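From: Edem Ansah
To: drokar-planning
Date: 15th May
Subject: Re: Wirnell planner, arm-to-arm checks near the tubular frame

> We merged the new distance cache last night. On the recorded set the planner
> now makes 1,018 checks per query where it used to make 1,424. Can someone try
> it with both arms before we tag it? I only have the single-arm setup at
> Drostby, and I don't trust the replay for this.

I ran it this morning on the two-arm cell with the default config, apart from the padding, which I set to 4 mm. Planning time is down as you'd expect. The left arm gets its paths without trouble. The right one still fails on some goals close to the foot of the frame, where the clamp and the metal plate are.

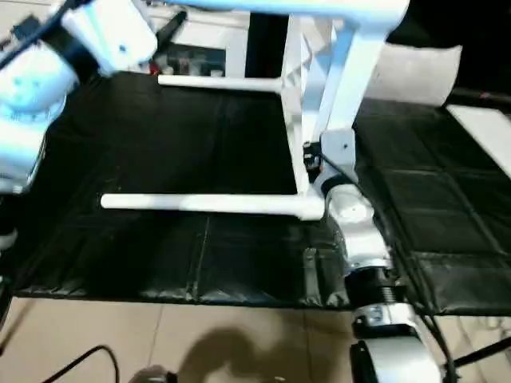

Does the cache get cleared when the frame model is updated?

Only if the update comes through the scene topic. If you load a new mesh from file, the old distances stay until you restart the node.

I lost an hour to that, so it should go in the readme.

Two other things. The rungs are modelled as capsules and the angled leg is still a box, which makes it fatter than it should be. I'd like to swap it for a capsule as well. Also, the cables are not in the model at all. Marino had a keep-out volume for them in the January branch and I think we should bring that back.

With the box replaced locally, 70 goals out of the failing set now plan. I'll push the change to my fork tonight. Please hold the tag until someone has read it.

Edem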